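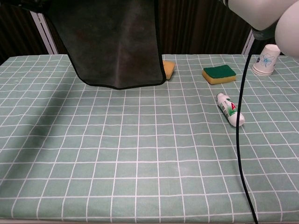 **Home & Shop Robotics, session 6: the table-clearing build**
Handout + my notes, typed up 21st May. Carleen Kerslake

Bring the wiring sheet from April. If you lost it, copy someone's before we power up.

## Where we are

- arm bolted down, joints homed, e-stop tested (do it again anyway)
- gripper opens and closes from the laptop
- pick of a single sponge: works most times
- pick of anything soft: bad. That's tonight
- wiping: not started

Two benches running, same code. Bench A is the Sutcliffe folder, Bench B is Pirker. Do NOT mix the calibration files, they load without complaining and then the arm goes somewhere else.

## 1. Objects and what they do to us

Soft and light things are harder than heavy ones. Quick rundown:

**Sponge with scouring pad.** Good first object. Squashes, so the grip forgives you. Two sides, two frictions: the scouring side slips on smooth pads, the foam side sticks. Grab across the short side. If it comes up tilted you were too near one end.

**Cloth.** No fixed shape, so no "pose" in the sense we used for the sponge. Look for an edge or a corner, pinch, lift slow. A hem helps, it's stiffer and it makes a line the camera can find. Expect two layers in the gripper when you wanted one. A hanging cloth also hides whatever is behind it, so re-check the table after every cloth move. Old detections are stale at that point, throw them out.

**Paper cups, stacked upside down.** The wide end is on the table, so the stack is steadier than you'd think, but the wall crushes. Force limit down before you go near it. Pulling one cup off a stack is a separate problem (they stick) and we're not solving it this term. Move the whole stack or leave it.

**Small plastic bottle on its side.** Rolls. Every near miss pushes it. Come down from above with the fingers either side of the body, never sweep in from the side. Grip direction is across the long axis; work out the long axis first, then which end the cap is on. For a plain move the cap end doesn't matter. For standing it up it does.

## 2. Tablecloth, checks, and the camera

Nerea Tejada asked last time why we don't use the checks on the cloth as a free calibration grid. Fair question, and the longer answer is:

1. Squares look smaller toward the far edge. That's just perspective, the math handles it.
2. Cloth drapes and wrinkles, so the lines bend. Math does not handle it. A calibration target has to be flat.
3. Somebody leans on the table and the cloth slides. Now the grid is right and your robot base is wrong.

So: use the printed board taped to the rigid sheet for calibration. The cloth checks are OK for a sanity look. Tell the arm to go along a line, see if it goes along the line. Good enough to catch a swapped axis.

Shadows. A soft darker band across a pale cloth will show up as an object if your threshold is lazy. Ways out, in the order I'd try:

- move the lamp
- compare color, not just brightness (shadow is darker but nearly the same hue as the lit cloth)
- throw out blobs with no sharp edge
- background picture with the table bare, subtract. Works until the light changes

Dark curtain behind the table is good for us, keep it closed. Last month we had the street in the backround and the detector found all kinds of stuff.

## 3. Cable

Please read this part even if you skip the rest.

A cable that hangs off the arm and runs over the work area will (a) drag small objects, (b) snag on the gripper, (c) get segmented as an object, since dark on pale is exactly what we told it to look for. A light bottle next to it is the first thing to go.

Rules for both benches:

- slack loop at the joint, big enough for full travel, checked by hand with power OFF
- strap to the link, hook-and-loop only, no zip ties on the moving parts (you will want to undo it)
- run it back along the arm toward the base, never down across the cloth
- move the arm slowly through both end positions and watch the connector, not the gripper

If you can't re-route it that session, mask that strip in the image and set a keep-out zone on the same strip. Both. Masking alone means the robot can't see it and will happily drive through.

## 4. Pick sequence (v2)

```
home
take picture, detect
choose target # nearest the front first
hover 80 mm above target
take picture again # yes, again
align gripper to short axis
lower slow
close until force limit
lift 80 mm
check grip # gap == 0 means you missed
move to bin
open
repeat
```

Changes from v1: second picture at hover, and the grip check. The second picture fixed most of our misses on Bench B. Costs time, worth it.

Why nearest the front first: reaching over near objects to get at far ones is how you knock things. The exception is when a cloth covers part of something. Cloth goes first then, wherever it is, and you detect from scratch.

The log from the last run on Bench A had 107 pick attempts. I'm not giving a success rate because half the group was still logging "touched it" as a success. Agreed definition from now on: object left the table, stayed in the gripper to the bin, landed in the bin. Anything else is a fail, with a note.

Fail codes, write them in the log column:

| code | meaning |
|------|---------|
| M | missed, closed on air |
| S | slipped during lift |
| D | dropped on the way |
| K | knocked something else |
| C | cable |
| F | false target (shadow, line, cable) |

K and C together count as C. Otherwise we never find out how bad the cable is.

## 5. Wiping, first look

Only start if your picks are decent.

Wiping = hold the sponge, press, move in overlapping strips. Three settings to play with: pressure, speed, overlap. On a bare tabletop this is easy. On a tablecloth the cloth bunches up ahead of the sponge and you make a wave of it. Clip the cloth at the corners or take it off for this part. Scouring side UP, please, we are borrowing this cloth from my kitchen.

Press down by lowering in small steps and reading the force, not by going to a fixed height. The table isn't level. We shimmed it at Flullorthorpe, then moved it, so the shims mean nothing now.

## 6. Safety, same as always

- one person on the e-stop, and that person isn't typing
- hands out of the reach area while the joint power is on, also to "just move the bottle a bit"
- long hair tied, no lanyards
- speed cap stays on for the whole session
- say "moving" out loud before you run anything

## For next time

- Re-route the cable on your bench, get someone from the other bench to check it
- Run the v2 sequence with sponge only, then sponge + bottle, log everything
- Try one cloth pick by the hem. Write down how many layers you got
- Read the Dramier notes on force limits, first half only. The second half is for a differnt gripper
- Nerea is collecting logs, put them in the shared folder under your bench name with your initials

Open question, no answer from me yet: how does the robot decide a cup stack is one object and not several? Bring ideas. Sketches fine.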